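Okico 手持夹爪套件上手教程：从开箱到录完第一批数据

最后更新：10月　|　分享 66　|　评论 7 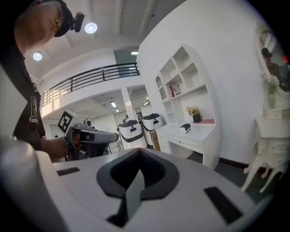
帽檐上夹头戴单元，右手握夹爪，方形标记板在夹爪上面。

先交代一下我是谁、为什么写这个。我平时做家务类的操作数据，收拾桌面、开抽屉、摆东西这一类，以前一直用遥操作，两条机械臂架在桌边，换个房间就得拆一次，拆到我看见内六角就头疼。后来 Starnstead 开始按月出租 Okico 的手持套件，我租了一套，用着用着就舍不得还了，上个月干脆续了。群里隔三差五有人问怎么配、怎么录、为什么轨迹飘，我回了太多遍，干脆写成一篇，以后直接甩链接（嘿嘿）。

套件是租的，钱我自己付的，Starnstead 没有看过这篇稿子。月租大概4,000元，含标定板和一个硬壳箱，押金另算。要不要买断我放在最后聊。

一、箱子里有什么，先摆出来

我的习惯是找张干净桌子，把东西全部摊开再开始：两只手持夹爪、两块方形标记板、一个头戴单元、充电底座、线、一张折页标定板，还有一袋备用指垫。帽子要自备！箱子里没有帽子，我第一次就是卡在这里，临时去楼下便利店买了一顶，帽檐软得像饼皮，头戴单元一夹上去就往下栽。请找一顶帽檐硬一点的棒球帽，深色浅色都行，别要那种折叠旅行帽。

备用指垫先别拆，原装那副能用很久。我录了2,125段，才换过一次。

二、充电和固件

夹爪放上底座，指示灯变成常亮就是满了。头戴单元用线充。第一次开机一定要联网，软件叫 Skaletti，电脑端和手机端都有，我建议第一次用电脑端，手机端的升级进度条经常走到最后不动，你也不知道它是死了还是在想事情。

打开 Skaletti，点“设备”，按住夹爪侧面的键直到它振一下，列表里会冒出来一个新名字。两只夹爪要一只一只配，配完左手那只立刻改名叫“左”，再配右手。千万别两只都配完再改名，默认名字是一串字母数字，长得一模一样，我猜错过，结果整个下午的数据左右手是反的……那批后来写了个脚本换回来，文件名到现在还有点乱。

固件提示升级就升。升级的时候别把夹爪拿起来玩，放在底座上，去倒杯水。

三、装标记板

标记板是黑白方块那种，装在夹爪上方的座子里，推到底会有一声很轻的“咔”。没听到就再推一下。板子白边要干净，手指印多了用眼镜布擦，别用酒精，我那块的一个角就是被酒精擦花的。

有人问能不能自己打印一块贴上去。能识别，可是普通纸会翘，翘一点点，角度就跟着歪。真要应急，打出来裱在硬卡纸上，四边压平，回头还是换成原装的。

左右手的板子图案不同，背面有小字写着 L 和 R。请对着 Skaletti 里的画面检查一遍：举起右手那只，屏幕上应该是“右”在亮。

四、戴头戴单元

把帽子先戴好，调到你平时舒服的松紧，再摘下来夹头戴单元。夹在帽檐正中，前端往外伸一点，拧紧下面的旋钮。然后戴回去，低头，看自己的手。这时候看一眼预览：两只手在胸前自然伸出去，都应该在画面里，偏下一些。如果只看得到前方的墙，就把单元往下压一格；如果满屏都是自己的衣服，往上抬一格。

说到衣服，花纹特别密的衬衫会让识别变慢，我一般穿纯色T恤，胸口有点印字没关系。袖子挽起来，长袖口很容易把标记板盖住一半。

还有灯！天花板上的筒灯如果正好在头顶，标记板抬平的时候会反光，预览里白花花一片。换个站位，往旁边挪半步，往往就好了。实在避不开，就关掉那一盏，靠别的灯补。

五、标定（别跳过，求你了）

把折页标定板摊平放在桌上，四个角用东西压住。Skaletti 里点“标定”，它会让你做几件事，顺序是固定的：

1. 站在板子前面，低头看着它，慢慢向左再向右转头。
2. 右手拿夹爪，对着板子画一个大大的“8”字，速度就像在给蛋糕抹奶油。
3. 换左手，同样的动作。
4. 两只夹爪互相对着，靠近，分开，再靠近。
5. 张开夹爪到最大，捏到底，重复几次。

第二步最容易不通过。我自己总结下来，毛病多半出在手太快，或者夹爪离板子太近。退后一点，慢一点。提示“覆盖不足”的时候，它指的是板子边上的区域没有扫到，把“8”字画得再胖一些就可以了。

标定结果会给一个颜色。绿色开录，黄色我会重来一次，红色就检查标记板有没有推到底。每次换电池、换帽子、摔过一下，都重新标一遍。我知道很烦，我以前也偷懒，有个星期四早上我省了这一步，录到中午才发现右手轨迹整个往下沉了一截，像是在桌子里面干活。全删了。

六、选房间，先走一圈

开录以前拿着夹爪在房间里走一圈，让系统建图。走的时候头抬平，别一直盯着手机。大白墙是老对头，一整面墙上什么都没有，定位就发虚；有栏杆、柜子、书架格子的方向会稳很多。镜子要留心，梳妆台那种带镜子的家具，镜面里会再出现一个你和一块反过来的标记板。我的做法是尽量侧着站，让镜子留在画面边上，或者干脆拿块布搭一下。你要是就想录梳妆台，那就录，只是回放的时候多检查几遍。

层高特别高的大房间也能用，建图时间会长一点，多绕半圈。走完回到起点，Skaletti 会提示“闭合成功”。没提示就原路再走一次，别换路线。

七、录第一段

终于！第一段请选一个傻一点的任务，我推荐：把一个小盒子从桌子左边拿到右边，放下，手收回来。别一上来就叠衣服，叠衣服会让人怀疑人生。

流程是这样：站好，双手举在胸前停一秒，捏一下右手的录制键，听到提示音开始动作。动作做完，手回到胸前，再停一秒，捏第二下结束。前后那一秒一定要留，后面切片全靠它。

几个我反复提醒自己的点：

- 夹爪要握实，手指别搭到标记板座子上。
- 接近物体的最后一小段放慢，捏住以后稍微停一下再抬。
- 失手了别急着停，捡起来接着做完，然后在软件里给这段打“失手”标签。这种数据后面有用。
- 说话没关系，麦克风默认是关的。
- 拉抽屉的时候，先捏稳把手再往后退，别用手腕拧，夹爪会滑开。

夹爪比看着要沉，连续录久了小臂会酸。Mészáros 出的那条腕托带我觉得值得配，绕在手腕上，能分掉一部分重量。它的扣子偏小，戴手套的人会想骂人，其余挑不出什么。

八、当场回放

别等回家再看！录完头三段就停下来，在 Skaletti 里点“叠加”，看夹爪的虚线轮廓跟真实的夹爪有没有贴在一起。贴得好，继续。差一条缝，重新标定。差一大截，多半是标记板左右装反了，回到第三步。

Tímea Jakab 在 Skaletti 的用户群里分享过一个办法，我学来以后天天用：每录一组之前，先用夹爪尖轻轻点一下桌角，录成很短的一段，名字就叫“点角”。一天下来把这些“点角”叠在一起看，点都落在同一处就放心，要是慢慢散开了，就知道从哪一组开始飘的，只重录后面的。省了我好多时间，谢谢她。

九、导出

点“导出”，选“整段+切片”，别只选切片。格式默认就行，训练那边要什么再转。导出前先把“失手”和“作废”两种标签分清楚，作废的不导。硬盘留足地方，头戴单元的视频比你想的大，第一次导出我的笔记本直接满了，卡在一半，还得先删游戏。

文件夹命名我用“房间_任务_组号”，比如“书桌_盒子_03”。中文名 Skaletti 认，后面的脚本不一定认，团队合作的话还是用拼音保险。

十、常见毛病

配对列表里找不到夹爪：从底座上拿起来，等灯灭了再放回去，重新按键。

提示音响了但没在录：看存储，八成是满了。

张合数值一直不到零：指垫里夹了东西，翻开看看。我从里面抠出过一粒米。

预览一卡一卡：把手机热点关掉，连路由器，或者用线。

帽子老往下滑：帽子后面的扣再收一格，或者里面垫一条吸汗带。

十一、租还是买

我目前还是租。月租里包了换新，我有一只夹爪的录制键变钝了，寄回 Starnstead，没几天就换了一只过来，这点我很满意。不太满意的是他们的箱子，海绵挖的槽特别紧，每次收标记板都要侧着塞；还有头戴单元的线太短，边充边看预览得弯着腰凑在插座旁边。

如果你只录一两个项目，租一个月，先把前面这些步骤跑熟，头几天的数据当练手。长期天天录的话可以去问买断价，他们会按已经付的租金抵一部分，具体怎么抵每个人谈下来都不太一样，我就不写了，免得误导你。

下一篇想写双手配合的任务，拧瓶盖、拉拉链那些，我现在拧瓶盖的成功率还很丢人，等我练练。有问题评论区留言，贴报错截图的时候麻烦带上 Skaletti 的版本号！

订阅本站邮件，新教程发布时会通知你，可随时退订。
本站使用 Cookie 来记住你的阅读偏好，继续浏览即表示同意。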